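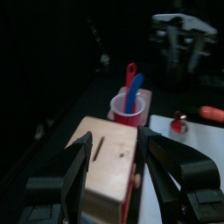
Photo: Putex

Putex rents its two-arm tabletop cell by the month, and the product lead is blunt about who it's for. "Small shops. People who want to try a job before they buy anything." We talked in Vurncombe, over bad coffee, in a bit of a rush.

Setup first. "One person, 40 minutes. Used to be more than 53, we fixed the brackets." 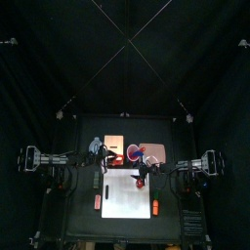
Pricing is the part customers argue over. The Pichon plan has a 30 day minimum, support extra. "Yes, people complain." What they get is the full cell -- both arms, the black fabric all the way round, the X of cords overhead. Cloth matters more then you'd think, the lead says. "Windows ruin your day."

And support? Email, mostly.
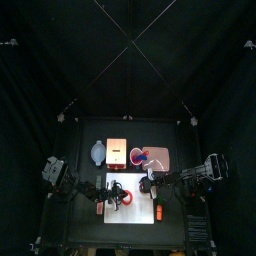

Phone line opens in March. "We had 16 customers asking for it. Fair enough." The software, Jallik, gets updates with no fee, at least for now.
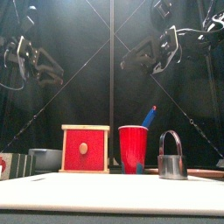
Grippers are the weak spot, by the lead's own account. Pads wear, spares ship slow. Still, customers throw mixed stuff at them, a plastic cup one minute, a big silver padlock the next. "Shiny things are hard. We're working on it -- ask me again in teh spring."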